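Zusard Hand-Held Teaching Gripper
Product code 702

The Zusard lets you teach a robot arm by doing the job yourself. You hold the gripper, carry out the task at an ordinary desk or bench, and the camera on the tool records the view as you go. No arm is needed while you record. The same two-finger head fits the Stevbridge arm, so the robot later works with the fingers you used.

Start with the fingers open and approach slowly – the camera needs a clear view of the object before you close.

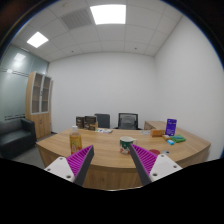
Fingers open, with the mug and drink bottle ahead on the desk.

Each finger has a white mounting block and a magenta ridged pad. Pads are sold in pairs and are held by screws. Squeeze the handle to close, keep the object steady for a moment, then lift or release. Bottles are best taken upright, with a pad on either side.

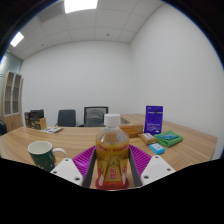

Shobha Joseph wrote to us that her new starters at Jondmont were recording usable grasps by mid-morning, though she would like a softer squeeze on the handle for long sessions.

A lighter handle spring is now an option – please ask when ordering.

In the box: gripper, four spare pads, charging lead, carry case
Weight: 543 g
Recording time: nearly 6 hours per charge
Software: Thampi desktop, included
Delivery: from October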